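Curtains, again

2021-06-24

Right, quick one because I've got to be out of the door by six and the hem is still pinned. Spare room curtains. Yes, the same ones. I know.

For anyone who missed the last post, the old pair came down in spring and I swore I'd make the new ones myself, lined, proper heading tape, the lot. Bought the fabric from Mallow in the sale. Bought the lining from somewhere else entirely, which was the first mistake. Different widths. So every drop has a seam in the lining that doesn't match the seam in the front, and it shows when the sun's behind it. Might interline. Might just keep the blind down.

Measuring took me all of Sunday. The window is not square. Left side drops 2 cm more than the right, so you either hang them level with the pole or level with the floor and one of them is going to look wrong. I went with the floor. Still not sure.

And creases. The fabric came folded, not on a roll, and the fold lines have had months to settle in. I've tried steam, I've tried a damp tea towel, I've tried leaving it over the bannister with a coat hanger clipped to the bottom.

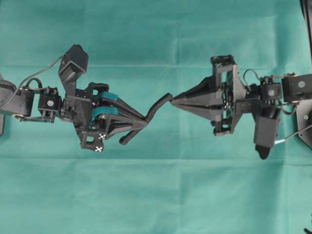 Shigeru Nomura wrote under the last post that I should stop fussing and hang them now, creases and all, then steam them in place once the weight is pulling down, and leave the hem a fortnight before sewing it. Which is annoying, as I'd already cut the hem allowance. But he's right about the weight. The one finished curtain has dropped a good bit since I put it up and the creases near the top have gone soft on thier own.

So new plan. Both up, pins in, wait 14 days, then sew. Weights in the corners — the little flat ones in a cotton pouch, not the chain, the chain rattles.

Hooks. I used 102 of the things across the two windows if you count the ones I bent. Don't buy the cheap white plastic ones. They snap in the cold and then you're up a stepladder in January with a curtain on your head.

Also the pole. Caltia do a bracket that adjusts in and out, worth it if your wall bows like ours. Takes ten minutes with a decent drill, an hour with mine.
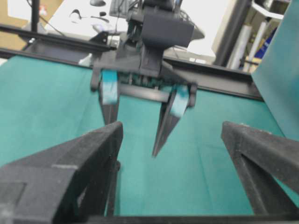
2 min read

Somebody asked about colour. I wanted something that didn't go grey in the evening, that room faces north and everything turns to porridge after four o'clock. Had samples taped to the wall for weeks. Moved them about. Took them down. Put them back up.

Tie-backs are next, probaly in August when the sewing machine's back from its service. Or I'll just tuck them behind the radiator like my mum does.

Got to go, bus.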